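The Case for Putting Winter Away Properly

Wenel Housing Association, Residents' Bulletin
Opinion

Every spring the Association receives the same requests. Residents ask for larger basement lockers, for more hooks in the entry halls, and for permission to keep a second wardrobe on the landing. The requests are reasonable in tone and are answered individually. It is the view of this bulletin, however, that most of them begin with the way winter clothing is stored, and that the question deserves more attention than it has received.

The Association's three buildings in Flisinville contain 141 apartments. The oldest of them, on Zasgate, was designed when a household might own one heavy coat per person and hang it on a peg by the door. The closets are shallow, the rods are short, and the shelf above the rod will hold a hat box or a folded blanket and very little else. A modern household owns padded jackets in several weights, fleece throws, ski trousers, and spare comforters for guests. All of it is light and takes up an enormous amount of room.

The usual answer in recent years has been the vacuum bag. The resident fills a plastic sack with jackets, attaches the hose, and watches the contents shrink to a hard, flat slab that can be pushed under a bed. The appeal is obvious, and this bulletin does not propose that anyone throw away bags already bought. It does propose that they be kept for the things they suit, such as old pillows held in reserve for visitors or synthetic throws that are seldom used. A padded jacket is a different matter. Its warmth depends on air held between fibers or feathers, and a garment pressed flat from May until the first frost may come out creased along every seam and thin across the shoulders. Some recover after an hour in the dryer. Some do not, and the household then buys another jacket, which also has to be stored.

The better practice is older and slower. The jacket is washed or aired according to its label and dried completely, with particular attention to the cuffs and the lower hem, where moisture tends to stay. The pockets are emptied. The zipper is closed to the top so that its teeth do not catch the lining. The garment is then laid face down on a bed, the sleeves are brought across the back, and the whole is rolled loosely from the hem toward the collar. If there is a hood, it can be turned back over the roll to hold it. The result goes into a cotton bag or an old pillowcase, and several such rolls will stand upright in a drawer or a deep basket.

Some objections should be met fairly. The first is that rolling takes more space than the vacuum bag. It does. Our own comparison, carried out in the common room at Zasgate with 10 padded jackets lent by residents, found that the rolled garments filled two ordinary dresser drawers, while the same garments under vacuum lay in a single flat bundle beneath the table. The difference is real, but it is a difference of one drawer. A household that cannot spare one drawer might look first at what the other drawers contain.

The second objection is time. A family of four may need most of a Saturday morning to wash, dry, empty, close, and roll everything it wore between the first frost and the thaw. This is true, and it is also the only occasion in the year when torn linings, missing snaps, and outgrown sleeves are noticed early enough to be dealt with calmly. The clothing exchange in the Halvorsen building received more than 2000 items last year, and a large share of the children's outerwear arrived in the last weeks of autumn, after the families who needed it had already been to the shops. Had those jackets been sorted in spring, they would have been on the rails in September.

A third objection, made less often, is that padded clothing is simply awkward to handle. The fabric is slick, the filling shifts, and a sleeve that has been folded will slowly unfold itself while attention is on the other one. We accept the point. It is a good reason to work on a blanket instead of a bare table, as fleece grips a smooth shell and keeps it from sliding. It is also a good reason to start with the cuffs. A maroon quilted jacket bunched up on a pink fleece blanket will look like more trouble than it is worth, and the cuff is the sensible place to take hold of it.

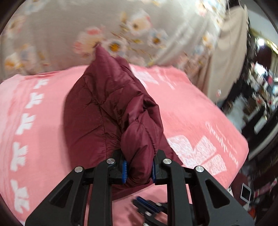

Several residents commented on a draft of this essay when it was posted in the Zasgate laundry room, and one reply is printed with the writer's permission. I have rolled my jackets for years and I agree with most of this, but you have left out the hanging question. My long coat does not roll. It is too stiff at the front and the collar goes flat on one side. I keep it on a wide hanger with a cotton sheet over the shoulders, and it needs closet space all summer whether I like it or not. Please do not tell people that everything fits in a drawer.

The correction is accepted. Wool coats, waxed coats, and anything with a structured collar should hang, and the short rods in the older building ought to be reserved for them. That is a further argument for moving the padded garments elsewhere. At present many closets hold the reverse arrangement – soft jackets taking up the rod, and good coats folded on the shelf where they crease.

This bulletin therefore asks the Association to take two modest steps before it considers any new lockers. It should supply each apartment that wants one with a shallow under-bed drawer on casters, to be bought in a single order and charged at cost. It should also keep the dryers in all three buildings free of the evening booking limit during May, when padded clothing needs long, low cycles that do not fit into a normal slot – the present limit pushes residents to put jackets away damp.

Residents who wish to comment may leave a note in the box outside the Halvorsen laundry room. Comments on the hanging of long coats are especially welcome, and should state the length of the rod in the apartment concerned.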